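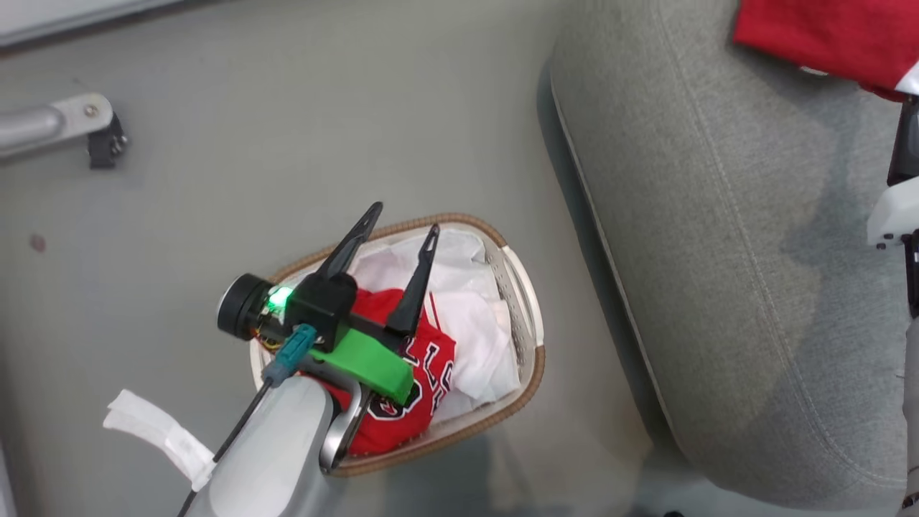
The small basket with the braided rim, on living room duty

Gudeta Home Forum > Laundry and Closets > Tiny basket by the sofa has changed my evenings

sofa_sorter
Okay, I have to share this with people who will get it! For years the clothes in our place went from somebody's body to the sofa and stayed there. Sweatshirts, socks, jerseys, the lot. We have a big hamper in the bathroom and it might as well be on the moon. So in August I put a small shallow basket right on the living room floor, and now at 9 p.m. I do one lap and everything goes in. It takes me 2 minutes. The rim is the woven tan kind, so it looks nice enough to leave out when people come over, and the little holes in the side let things breathe. I love it way more than a person should love a basket.
Adanech

mudroomMarge
Cute basket, but isn't it awfully small? We have 5 people in this house and I'd fill that before breakfast.

sofa_sorter
Small is what I like about it! A big one turns into storage. I had a tall Clorna hamper in that corner before and things went to the bottom and I didn't see them again until the next season. With a shallow one I can see what I've got, and when it's full I wash it.

tworinse
Going to be the grump here. A full basket isn't a full load. If you run the machine every time that thing fills up you're wasting water and soap. Use it to carry, sure, but dump it in a real hamper and wait.

sofa_sorter
Fair, and I should have said that. I do tip it into the big hamper if it's mostly everyday stuff. The reds are what I wash on their own, and we have a LOT of red in this family.

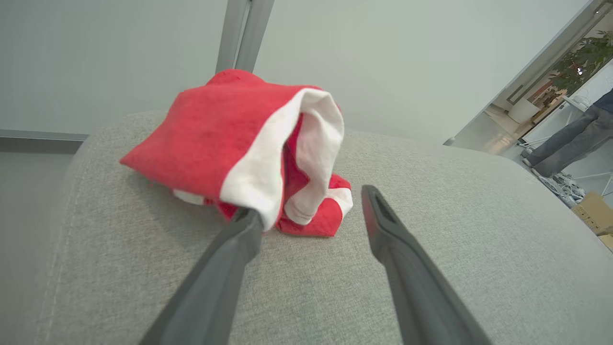
Reds are where I'd love some advice, because half of ours are red AND white and I never know which pile they belong in. Plain red shirts are easy, they go with the other reds on cold. But then there's stuff like the fuzzy one bunched up on the cushion, bright red with that wide white band across it, and it's already a bit pilled. I'm scared of a pink band and I'm scared of more fuzz balls. Do you wash those with reds, with whites, or in a sink by themselves like a crazy person?

DaianeD
Sink! Or at least a cold gentle cycle inside a mesh bag, turned inside out if it's something you can turn. For pilling, keep it far away from towels and jeans. I did a whole winter of kids' stuff this way and the white trim stayed white. Air dry it too — the dryer is rough on anything fuzzy.
Daiane Damasceno, Stultbridge

tworinse
Disagree on the sink. Hand washing is where I've had the worst bleeding, since people leave things soaking and forget them. Cold machine cycle, color catcher sheet, take it out the second it's done. I've been doing it that way for 18 years.

DaianeD
Well, I don't forget mine, ha. But I'll give you the color catcher. Those are great, and you're right that soaking is the dangerous part.

mudroomMarge
What I want to know is where you keep the basket. If it's in the middle of the floor I'd be on my face in a day.

sofa_sorter
Ha! It only comes out to the middle for the nightly lap. Its real spot is the gap next to the sofa, and I'm very proud of my routine, so you're getting all of it:

1. Start at the far cushion and work toward the wall. Check behind the arm, socks love it there.

2. Bulky things go in last so they don't bury the small ones. The jersey is always my last one, heaped up red on top with the lettering showing and the white stuff underneath. Then I grab both handles and park it between the sofa and the wall panel. 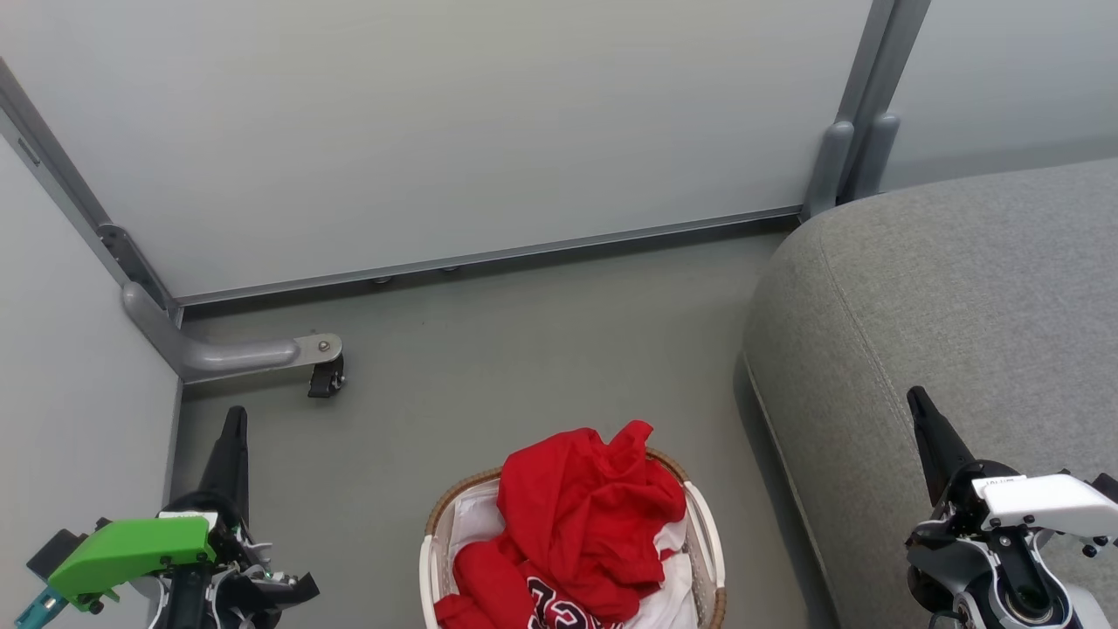
3. Before anything goes in the machine, split the red from the white on the sofa. I skipped this once and we had pink undershirts for a year.

4. Put the empty basket back in the gap. If it stays in the laundry room, the sofa fills up again by dinner, trust me.

tworinse
So the reds and whites sit together in there overnight? I'd never. One damp gym shirt and you've got transfer.

sofa_sorter
Damp things go over the shower rail first, always. Dry on dry has never given me any trouble.

mudroomMarge
I'm siding with Adanech on that one. Dry red on dry white is fine, it's wet you have to watch. And okay, the gap sold me. I've got a space like that next to our Ustetti couch that does nothing but collect cat toys. I'm measuring it tonight!

DaianeD
Get one with handles, Marge. Mine doesn't have any and I have to hug it down the stairs.

mudroomMarge
Handles, noted. Will report back with measurements.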